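Week 3: Tie-in merchandise

Tanguy released its Loltura figures in January, 2 months before the film opened. Early release gives shops time to stock up, but designs are fixed before the final edit. Compare the Plotska range, held back until the sequel.
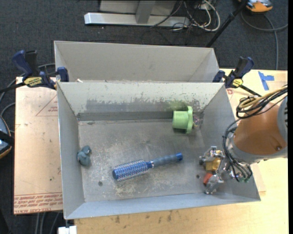 Licensing covers far more than figures. A studio will usually grant rights by category, and each category has its own royalty rate. Grooming goods are one such category: a plain round hairbrush with a bright blue barrel needs only a printed character to become a licensed product. Figures need sculpting and likeness approval.

Reading: Leclerc, pages 71 to 190.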